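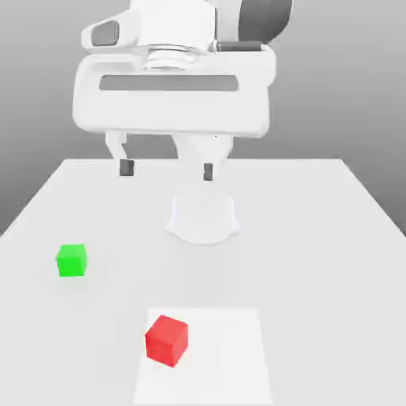
Week 3: Reading a Lease Before You Sign It

7 September 2023

Okay, picking up where we left off. I promised I'd type up my notes on leases because I talk too fast and half of you were still copying the part about deposits when I moved on to subletting. So these are my notes, a bit cleaned up, with a couple of things I forgot to say in class.

The lease we worked from is the Gidey Apartments one (the long one, with the gray cover sheet). If you've lost your copy there are more in the tray outside my office. Please take one, you'll need it for the homework.

Rent and what's in it

Start with the number everybody looks at first. On the Gidey lease the monthly rent is $2,051 for the two-bedroom, and then on page four, in smaller type, there's a $67 monthly "services fee." I read right past a fee like that on my own first lease and I was furious at myself for a year. The fee is rent, whatever they call it! Add it in before you compare one place with another.

Then look for what the rent covers. Water and trash are in, on this one. Heat is out. If you're signing in September and have never paid a heating bill, ask the landlord or the last tenants what March looked like. People think of the first cold month, but for me it was always the end of winter that hurt, when I'd stopped paying attention to the thermostat.

The deposit

Somebody asked me whether a deposit and "last month's rent" are the same thing. They aren't. Last month's rent is money you've already paid toward a month you will live there. A deposit is your money, held by the landlord, against damage or unpaid rent. Our sample asks for both, plus a $400 cleaning charge that is marked nonrefundable. Some states don't allow that kind of charge at all and some do, so look up your own state's rules before you argue about it (or before you shrug and pay it).

Take your move-in pictures on day one, before the boxes come in. Inside the oven, under the sinks, the closet floors, the window sills. Email them to yourself so there's a date on them. I know it's boring.

Notice

This is where most of the class got tangled, so let me go slowly. The Gidey lease says 30 days' written notice, and it also says notice counts from the first of the month after it's received. Put those two together. If your letter lands on the second, the clock doesn't start until the first of the next month, and you've paid for nearly two months. Same clause, big difference! Circle both sentences and draw a line between them, they're on different pages.

"Written" is another word to chase down. Does email count? The Drevix lease, the short one we looked at in week 2, says yes. Gidey says mail or hand delivery only. A text message to the manager is friendly and counts for nothing under either of them.

Repairs

Look for two things: who you report to, and how. I like a lease that gives you an actual address or a portal. The Carkano one just says "management," and I'd want that filled in by hand and initialed before I signed. You can ask for that. You can ask for most things, really, and the worst they do is say no.

Watch for the line that says the tenant fixes "minor items." How minor? A light bulb, sure. A leaking faucet, I'd push back.

Roommates

The phrase you're looking for is "jointly and severally liable." In everyday words: if your roommate stops paying, the landlord can come to you for the whole rent, all of it. That has ended some friendships. I'd write up a page between yourselves saying who pays what and who gets which room, even with your best friend. Maybe especially then.

Homework

Read the Fosomlow lease (it's in the course folder, last file) and mark:

every place money is mentioned, including fees that aren't called rent
the notice clause, and the latest day you could send a letter to be out by the end of March
who handles repairs
one thing you'd ask to have changed, with the sentence you'd want in its place

Bring it on paper, we'll be swapping. Next time we do renters insurance, so if you already have a policy bring the first page and black out your account number.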